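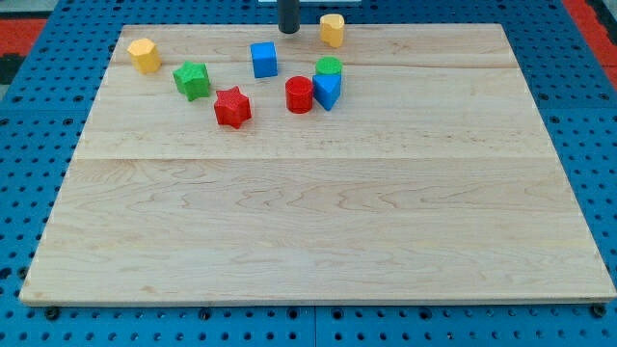
The Makowska board from Birora, with some of the Dromen blocks up the back.

I've been meaning to write this one up for ages, and after the third message asking me where the board came from (hi Ludivine!) I figured I'd better get on with it before the school term swallows me again.

So, the board first. It's a big flat wooden play board made by Birora and sold as the Makowska, and I paid $278 for it, including delivery to Orkcombe. Yes, I know. My partner Yevhen said the number back to me very slowly when the confirmation email came through. You can get a melamine offcut from the hardware shop for the price of lunch, and for years that's just what I used, until the corner swelled up and started shedding crumbs into the Lego.

What sold me was the timber. It's pale, sort of cream going to honey, and the grain has those lovely swirls in it that you don't really notice until you're sitting with a cuppa and the kids are busy. There are little dark speckles here and there too. If you want something perfectly even you'll be cross about those, but I like them.

Now the seams. It's made of planks joined together, and you can see where. The long join is the obvious one, and there's a fainter one further up on the right. I ran a fingernail along both the day it arrived, expecting to catch on something, and there wasn't a ridge worth mentioning. I did email Birora to ask whether the joins would open up over summer, given our place turns into an oven in January, and got a polite reply telling me to keep it out of direct sun and oil it now and then. Fair enough, though I'd have liked that on a card in the box. There was no card in the box. There was a great deal of brown paper.

It lives on the blue pegboard table in the spare room. The kids can't leave a hole alone, so having a solid top over the perforated one has saved me fishing bits of pasta out of it with a skewer. It's heavy enough that it doesn't skate about when somebody leans on it. That also means I have to ask for help when I want it moved, and it's a pain to store upright if you need your table back for sewing. Measure your doorway and your cupboard before you order. I measured only the table.

Noise! I should mention noise. Wooden board on a hard table with small children dropping things on it is LOUD. I've since put a strip of rubber shelf liner underneath and that took the edge off, but if you're in a flat with someone living below you, think about that.

On to the blocks, which came separately. These are from Dromen, the 26 piece set, and they cost me $52. The colours are the plain old ones, red, yellow, green and blue, nice and strong, and they show up beautifully against the pale wood. That sounds like a fussy thing to care about, but my youngest used to lose green pieces on the green rug constantly and there'd be tears over it. On the board you spot them straight away.

The shapes are a bit more fun than the usual. You do get cubes, but there are hexagonal ones and five-pointed stars as well. The stars have been the runaway hit in our house. They're chunky, and they lie flat with the star facing up, so of course they become biscuits, sheriff's badges, starfish, whatever's on that day. The hexagonal ones are brilliant stood on end as towers. Stars make rubbish towers, I'll say that now. My son is determined to stack them and we hear about it.

They're small blocks, so if you've got a baby at the putting-everything-in-the-mouth stage I'd leave these for later. Mine are past it, mostly.

The other thing is the surface. The tops of the stars have a slightly bumpy feel and it does hold on to grubby fingerprints, particularly on the yellow ones. A nailbrush and a bit of dish soap sorts it out. I wouldn't put them through the dishwasher, and the leaflet says not to anyway.

How we use it: usually I just tip some blocks at the top of the board and leave the rest of the space bare. Then whoever's up first can drag out what they want and build down the front. We do sorting by colour, or find-me-the-other-blue-one, or a shop, with the long seam as the counter (shopkeeper stays on the far side, very strict rules). The room to spread out is what I like most about having a board this size. On the old one they were elbowing each other inside a minute.

Would I buy both again? The blocks, yes, no hesitation, and I've already bought a second set for my niece. The board I'd still buy, but I'd wait for a sale, and Birora did have one in June, which I found out about afterwards and haven't told Yevhen. I'm knocking off a star for the price and the missing care instructions.

Board: 4 out of 5
Blocks: 4.5 out of 5

Ludivine Barbier has asked whether the board would work for rolling out pastry. I haven't tried it and I'm not going to, it's had playdough on it.

Posted July 20, 2019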